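仿真里给平行夹爪装腕部视角:我的一套设置步骤

上个月换了新的仿真环境,夹爪那一段我前前后后重做了三遍,干脆写下来,免得明年再忘一次。说的是平行两指夹爪,虚拟相机挂在手掌后面往前看的那种装法。我用的模型叫 Pomis,是我们组自己画的,几何体很简单;你手上是别的模型也没关系,步骤差不多,改改名字和尺寸就行。

开始之前

模型文件先备份!我是吃过亏的,改关节轴的时候顺手覆盖了原文件,后来还是找 Njoroge Mugo 要了他电脑里的旧版本才救回来。另外确认一下你的单位,米还是毫米,整个工程只能有一种。夹爪一导进来就大得像栋楼,或者干脆找不着,十有八九是这里的问题。

第一步:先搭一个空场地

别急着把工作台、料箱、传送带都放进去。我的习惯是只放一块没有贴图的方形地面,颜色选偏灰的中间色,背景给一个均匀的深色。地面和背景之间明暗要拉开,这样地面的边线一眼就能看到,相机歪没歪,看边线就知道了。

地面转45度放,让一个角朝着相机正前方远处。这个小办法是 Felista Kioko 教我的,特别好用:两条边在远处汇成一个尖,就像给你画了个准星。尖偏左偏右,相机的偏航大概差多少,心里马上有数。如果边是正对着你的,那就只有一条横线,左右偏了根本看不出来。

第二步:导入夹爪,检查关节

模型导进来以后先不要接控制器,手动拖关节滑条。要看的东西:

两根手指是不是都在动。只有一根动,去查联动关节有没有写上。
方向对不对。一开一合的时候两指应该往相反方向走,要是一起往左跑,就是其中一根的轴没取反。
行程到头会不会穿模。上下限别照抄别人的,自己拖到头看一眼。

我第一次做的时候,联动系数写成了正的,两根手指手拉手一起平移,看着还挺欢快的……改成-1就好了。

碰撞体也在这一步处理。手指用方块就够了,不要直接拿显示用的网格去算碰撞,又慢又容易抖。手掌我也是用几个方块拼的。指尖内侧那一面单独给一块碰撞体,摩擦参数以后要反复调,分开了好改。

第三步:给材质分颜色

这一步很多人跳过,我劝你别跳。手掌和手指外侧给深色,手指内侧的夹持面给灰色。原因很简单,腕部视角看过去,两根手指斜斜地立在画面里,全涂成一个颜色的话糊成一团,你分不清看到的是内面还是侧面。内外分开以后,开合到什么程度看得清清楚楚。

不用加什么金属质感、划痕、螺丝,调试阶段越平越好。漂亮的材质等最后出演示视频再换。

第四步:挂相机

相机要挂在手掌那个连杆下面,不要挂在世界坐标下,更不要挂在某根手指下面。(挂在手指下的效果我见过,夹爪一合,整个世界往旁边滑,看得人晕。)

位置放在手掌正后方,稍微抬高一点,再往下低一点头。视场角我从50度开始试,你的手掌短就适当放宽。调到下面这个程度就可以停了:

手掌占住画面底部,上沿大致是横的;
两根手指分在左右两边,中间的空当完整露出来;
指尖都在画面里,张到最大也不要跑出去;
地面远处那个尖,落在两指空当的上方。

关于最后一条,差一点点不用太纠结,我自己的图里尖也是略偏右的。手掌上沿有一点点斜也正常,不过斜得厉害就去查滚转角,通常是导出模型的时候坐标轴换过了,而相机那边还按老的来。

近裁剪面记得改小。默认值往往偏大,手掌离相机又特别近,结果就是手掌被切掉一块,露出里面的空壳。我第一次看到还以为模型坏了,对着网格查了一下午,晚上 Oduor Kinyua 路过看了一眼说:“裁剪面呗。”三个字,我一下午没了。

第五步:张开位作为零位

接下来把夹爪张到最大,存成初始姿态。为什么不用闭合位?闭合的时候两指互相顶着,仿真一启动就有接触力,有时候第一帧就弹开了。张开位什么都不碰,干净。

存完以后复位几次,每次看看手指停的位置一不一样。如果每次都差一点,先把关节阻尼加大一些再试。控制器的增益我给的是4000,阻尼125,这是我这个模型、我这个步长下的数,你拿去当起点可以,直接当答案就不一定了。手指要是抖得像筛糠,先降增益;要是慢吞吞的像没睡醒,再往上加。

第六步:空夹测试

还是什么物体都不放,让夹爪空着开合50次。盯着三样东西:接触力有没有莫名其妙的尖峰,左右两指有没有慢慢错开,相机有没有跟着抖。都没问题再放方块进去练抓取。

左右错开这件事多说一句。从手掌后面看,两根手指在画面里未必一样高,我的右边那根就比左边高一点点。别光凭画面就断定关节错位了,先把两个关节的数值打印出来比一比,数值一致就是视角的事,去看相机的姿态。我以前就是看着画面硬去改零位,越改越歪。

平时怎么维护

仿真里的东西不会磨损,但是会“长歪”,改着改着就不是原来的样子了。我现在的做法是每次动过模型或者升级过引擎,都重新截一张张开位的腕部视角,跟上一次的放在一起对比。Kibet Mwakalinga 还写了个小脚本自动做这个,我懒,手动截,反正也就一分钟。

相机的位姿单独存一个文件,别写死在场景里。换场景的时候直接读进来,省得再从头调一遍。参数改动也顺手记一行,哪怕只写“阻尼改大,不抖了”,两个月后的你会谢谢现在的你的。

几个常被问到的情况

画面全黑:多半是相机钻到手掌里面去了,往后退一点。
手指闪烁:两层面重叠了,把内侧那块面往外挪一丁点。
手掌悬空以后慢慢往下掉:底座没固定,加一个固定关节,或者在调试阶段把这个连杆的重力关掉。
两指夹到东西但一抬就滑:先查摩擦,再查夹持力的上限,最后才去怀疑物体的质量。

最后放一张我调好以后的腕部视角,可以对着第四步那几条看看。有别的装法的欢迎留言,尤其是相机从侧面斜着看的,我一直想试还没腾出手来! 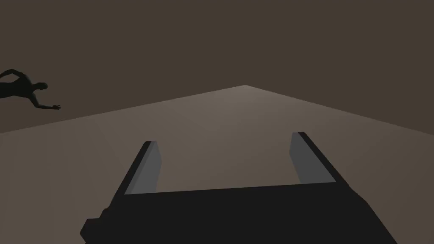
张开位的腕部视角(仿真渲染),两指之间没有物体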